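The Kuterora rumor reached Kundville in November, the way they all did, by way of a blog with a countdown clock on it.

Ohemaa Eshun read it standing at the counter of the repair shop with a cracked Trasell in her other hand. The new Kuterora would fold, the blog said. It would fold twice. It would charge from the heat of your palm, and it would come in a color that had not been named yet, according to a source close to a supplier.

"How close?" she said.

Dace Ramanauskas looked up from the register. "What?"

"The source. Close to a supplier how? Married to him? Parked next to him?"

"You always do this," Dace said. "Last time you said there wouldn't be a second camera."

"Last time they said it would see through fog."

Dace had already put her name on the list. Vanags, the store across the square, was taking deposits of 100 dollars on a phone that no one had announced, and it had given her a paper ticket with the number 80 on it in exchange. She kept the ticket under the edge of the register and touched it when she went by.

Ohemaa pried the back off the Trasell. It was four years old and it belonged to a school bus driver who wanted his pictures off it and didn't care about the rest. She had fixed the same model so many times that her hands did it while she thought about other things. The blog had called the Trasell a revolution too. She remembered the drawing they ran, all glass and no buttons. What came out had three buttons and a hole for a strap.

"Somebody leaked a photo," Dace said after lunch. She held her own phone out over the counter. 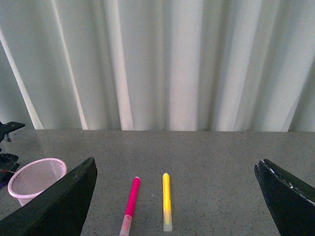
The curtain and the speckled tabletop.

"Where's the phone?" Ohemaa said.

"Behind the curtain, they think."

"Who thinks?"

"People. There's a thread." Dace scrolled. "One guy says the bright stripe on the left is light off the hinge. Look how it slants."

Ohemaa took it from her and looked. It was a curtain, hanging down to a gray table. She turned the screen sideways, then back. Her aunt had a curtain like it in the back bedroom and had never been accused of making anything.

"It's a fold," she said.

"Exactly. A fold."

"In the cloth, Dace."

Dace took her phone back and wiped it on her sleeve. By three o'clock the thread had decided that the table was the size of a certain table at a certain lab, and a man with a ruler for a profile picture had worked out the thickness of the thing behind the curtain. By four the blog had the story, with the man's number in the headline and a question mark after it. The countdown clock had been moved up.

The bus driver came in just before closing. Ohemaa gave him his pictures on a little drive and, because the screen had been easy, his phone back as well, working.

"They tell me I should wait for the new one," he said. "My son does. He says it folds."

"Does this one make calls?"

He tried it. Somewhere in the shop a landline rang, and Dace answered it, and they heard her voice twice.

"Seems to," he said, and paid.

When he had gone Ohemaa pulled the shutter halfway down. Across the square there was a line outside Vanags, some 2 dozen people in coats, though the store had closed an hour ago. Dace stood at the window with her ticket.

"What are they in line for?" Ohemaa asked.

"I don't know," Dace said. She was already buttoning her coat. "I'll be right back - hold the door."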